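The year the table tennis table took over

I've been meaning to write about our table tennis table since about the time the leaves came down, and here it is November with the heater going and me with a cuppa at half past four, so it may as well be now. We moved out to Dukthorpe thinking we'd have a proper rumpus room at last, with armchairs and a bookshelf and maybe a lamp or two. What we have is a big blue table and whatever fits around it.

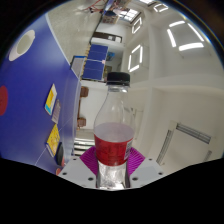
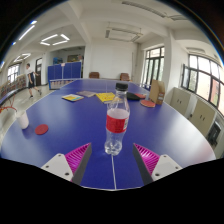
My own trouble is that I have never in my life been able to leave a flat surface alone. Give me a bench and I'll put the mail on it. Give me a table made for sport, with a lovely crisp white edge, and before long there's a clear bottle with a red label standing on it, and booklets, and a white cup over on the left that I could have sworn I'd taken back to the kitchen. The paddles were in there too, the black one and the red one lying right up against each other, which at least is what the table is for. I'm quite fond of that blue, I have to say. It's the only strong colour in the house and it makes everything you set down on it look as though it matters.

We bought it secondhand from a hall in Tangen that was clearing out before the floor was redone. It was $379, and it took 4 of us to get it off the trailer and through the side door, with a good deal of shouting about whose fingers were where. I'd measured the doorway and not the turn after it (I always forget the turn!). There's still a scrape on the architrave that I walk past every morning and mean to paint.

For the first month we played every night after tea. I kept a tally of rallies on the back of an envelope and got it into my head that we should reach 1000 hits by the end of winter, all added together, and I was very strict about what counted. Then the envelope went out with the recycling, and I was crankier about it than I like to admit. We've never started another one.

These days I have 2 rules, and I keep one of them. Drinks are meant to live on the windowsill, and that's the one I break. The other is that the whole table gets cleared before anyone picks up a paddle, right down to the last booklet, and everything goes into the old Pliltis crate under the window. I wipe the top over with a damp cloth while I'm at it, going along the white lines first as they show every mark, and then it's dry by the time somebody has found the ball.

The ball is its own story. We've lost so many behind the water heater that I've stopped looking, and next time I'm in Kestton I'll pick up another tub of them, and perhaps a hook or something so the paddles can go on the wall.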